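# The Sorting Bin Gallery

Desmond Tillman asked me back in April if I'd put all of my block and bin stuff on one page, and I've finally done it! Readers who've been around since the Trusside days know I have a real soft spot for a plain bar-shaped block. Give me a heap of them in two good colors and a bin to tip them into, and I'm happy for an afternoon. I love the way they land. I love the clatter, too, though my upstairs neighbor Sandro Zanetti has asked me to keep that part to daylight hours.

The gallery has one picture in it so far and I'll keep adding as I go, so the notes are longer than the picture list for now. (They'll probably stay that way. I like notes.)

## Red-browns and greens

Six long bars on a speckled gray floor, three reddish-brown and three dark green. The pair at the bottom right, one of each color laid end to end, is my favorite bit of the whole arrangement. And look at the wear on that far wall, all scratches up top and mottled staining underneath. I wouldn't repaint it for anything!
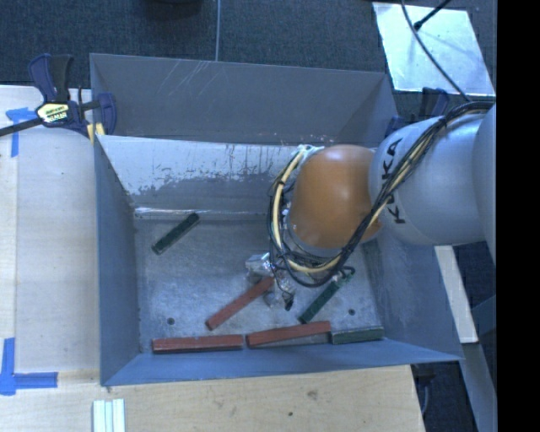 **What size bin should I start with if I only have a small set of blocks?**

Start with one whose floor is three times as long as your longest block. That leaves room for every piece to lie flat, and you can still reach the corners with your hand. Go much bigger and a small set looks lost in there.

## On sloped sides

Sloped walls are a joy. A block that hits a flared side slides down toward the floor, so the pieces gather where you want them and very few end up propped in a corner. Straight-sided boxes have their fans (Mirko Marino has been a straight-sides man as long as I've known him, and his sorting is lovely), but I get far more variety from a slope. Long bars do especially well. They pivot on the way down and come to rest at all kinds of angles, and you'll almost never tip out the same layout twice.

Clamp your bin, please. A bin that creeps across the table while you're working is maddening. One decent bar clamp on the rim will do it for most sizes, and two if you're a vigorous sorter like Pak-hei Man, who once sent a full Jaddale tray straight off the bench and into a potted fern.

## Color pairings I keep coming back to

Reddish-brown with dark green is at the top of my list and has been for years. Both are deep colors, so neither one shouts, and against a gray floor you can tell them apart at a glance in decent light. In poor light they do drift toward each other, and then I switch to something paler.

Some others I've enjoyed:

- Mustard and navy, very cheerful on a dull morning
- Cream and brick red, though the cream picks up every smudge
- Pale blue and charcoal, which was Tumelo Kekana's idea and a great one
- All one color, sorted by length only, if you want to slow right down

The Brestedus set I bought secondhand came with 15 bars in a purple I couldn't love. I repainted 8 of them and swapped the rest for a bag of Ruddock half-lengths, and I think everybody came out ahead.

## A few sorting games

**Two heaps.** Tip the blocks in, then take them out by color. Simple, quick, and a good warm-up. Small kids will play this one until supper.

**Follow the line.** Choose one block and turn the others until they all point the same way, without lifting any of them off the floor of the bin. The ones lying against a wall are the tricky ones, because there's so little room to swing them. I adore this game.

**End to end.** Make the longest line you can, alternating colors. You're allowed to go up the slope if the block stays put, and finding out whether it'll stay put is most of the fun.

**Leave it.** Tip them in and just look for a minute before you touch anything. Tumelo does a pencil sketch of every layout before sorting and had filled 883 pages when we last spoke. I've seen a good stack of those sketches and they're wonderful, full of little arrows and corrections and, in one case, soup.

## Looking after painted blocks

A barely damp cloth, then a dry one. Let them air on a rack overnight before they go back in a closed box. Chipped corners can be touched up with a fine brush, but I leave most of mine alone. A block that's been handled a lot has a nice soft look at the edges, and new paint never quite matches it.

Next up for the gallery are the half-lengths, once I've settled on a floor color for them. Mirko has offered me a sheet of dark green, and I'm very tempted.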